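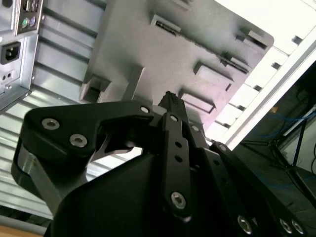

Dwayne Marchetti wrote to us to say the arm was the easy part of his budget and everything hanging off it was the hard part, and he wished somebody had sat him down with a pot of tea and gone through the extras before he signed the purchase order. We've had versions of that letter from quite a few customers, so we've tried to set this page out as the chat we'd have with you over the counter.

The Rovden Two-Finger Gripper Package

The Rovden is our electric parallel gripper for benchtop arms, sold as a package for repair benches, teaching labs and electronics recycling lines. Most of the people who ring us about it want to work in and around old desktop towers, which is a fiddly business, what with all the folded sheet metal, drive rails and cut-outs in the motherboard tray that a fingertip can catch on. If that sounds like your bench, please read the part about fingertips before you order!

What comes in the box

Gripper body with two fingers, black
Toothed fingertips, one pair fitted
Wrist camera bracket (camera sold separately)
Hex keys and spare screws
Cable, 3 metres
Printed set-up guide

What to budget for besides

Fingertips wear. Bare steel edges are hard on them, and a bench that handles cases all day will want a spare pair on the shelf from the start. Replacement tips are $193 a pair, and the colour is black only, I'm afraid. We also do a smooth tip for painted panels and plastic fascias, at the same price.

The Lerkurholm bench stand is worth a look if your table is a light one. An arm reaching up into a tilted case puts more sideways load on the furniture than people expect, and we'd sooner you spent the money on something solid underneath than on a longer arm. Allow some room behind it for the cables as well, so they can hang clear of whatever you're working on.

Then there's your own time. Tamsin Montoya on our bookings desk suggests setting aside 11 working days from delivery to the first proper job, and longer if you're writing your own program. Installation and a day of training come to $2000 within the Lyons metro area, with travel quoted separately for everyone else. You're welcome to do it yourself, and plenty of customers do.

Leasing and trials

We can spread the cost over 3 years, with the fingertips included in the monthly payment. If you're a school or a not-for-profit organisation, ask for Imani Szabo when you ring and she'll go through the Tranen trial plan with you, under which you can have a unit for the whole of September and send it back if it doesn't suit.

Prices on this page were last checked on 1 February 2024 and don't include freight. Quotes are free, and it helps us a good deal if you tell us the model of your arm and the heaviest thing you'd like it to pick up.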